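Flasside bedding set, double – four stars from me

I wasn't in the market for a new comforter. I'd gone into the Kandpal shop in Stututcombe for pillowcases, plain ones, and came out with a bag so big I had to put it on the front seat of the car and belt it in. It was the last double on the shelf and the stripes got me. I've had it since February and I've read a lot of reviews from people who've had theirs for an afternoon, so I thought I'd wait until I had something useful to say.

Mine is the olive and white stripe with the flowers all over it, olive ones and orange ones with little cream middles. I was worried it would be a bit much. My bedroom is small and the walls are already a sort of mustard (previous owners, don't ask) but it's cheerful without shouting at you first thing in the morning. The olive is a proper olive as well. I've been caught out before by "sage" things that arrived looking like hospital paint!

Now, the weight. It's lighter than my old one and I did have a moment on the first night where I thought I'd made a mistake. I lay there feeling as if I'd gone to bed under a tablecloth. By about the third night I'd stopped noticing, and I haven't once kicked it off at two in the morning, which I did all the time with the old one. If you like to feel pinned down in bed then go and look at something heavier. If you run warm you'll be happy.

Size is generous. It hangs down both sides of my double with plenty left over, and it bunches up into soft folds where it drops, so it never looks stretched. My sister has a very deep mattress and I'd still say she'd be fine with it. The stuffing has stayed where it should, too, apart from one corner that goes a bit flat and needs a shake when I make the bed.

I should say that I use my bed for everything. I fold washing on it, I wrap presents on it, I sort out all sorts of odds and ends, and when I do that I put a mat down first. It's a Hivosach one, a teal-blue thing I bought for the kitchen and never used there. I really recommend having something like it if you're going to be putting stuff down on light-coloured bedding, and those white stripes are definitely light-coloured.

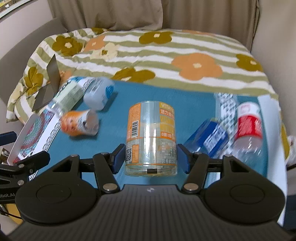
The comforter itself is soft enough underneath that nothing stands terribly firmly on it unless you've smoothed it out, so do that before you put a cup of tea anywhere near it. I speak from experience. It was only half a cup, and it went straight across a white stripe and into one of the orange flowers. I dabbed it with cold water and a bit of washing-up liquid and then it went in the machine at the lowest setting, and I can't find the place now. Full marks there.

Washing in general has been easy. It's been through 12 times (I keep a note on the airing cupboard door, I'm that sort of person) and the orange hasn't faded as far as I can tell. The olive might have gone a touch softer. It does fill the drum, so if yours is a small machine I'd take it to the launderette. Drying is the bit I like least. On the line on a breezy day it's lovely. Indoors it takes an age, draped over the banister with everybody having to squeeze past it.

The other grumble is the edging. There's a bit of stitching near one end that came loose after the first few washes, a length as long as my hand, and I had to sit down and sew it back up. My neighbour Bimla Kaushik has the same set in a different colour and hers has been perfect, so maybe I was unlucky. I did email the shop and they offered to swap it, but by then I'd mended it and couldn't face the drive.

You get two pillowcases with it, matching, envelope style. They're fine. A little slippery for my liking – I've put my old cotton ones back on and use these for show when people are staying.

Would I buy it again? Yes, probably in the same colour. I've lost a star for the stitching and the drying time, and I'd have liked a bag you could store it in, since the one it came in split as soon as I undid the zip. Wait for the sale if you can, mine went down the week after I got it.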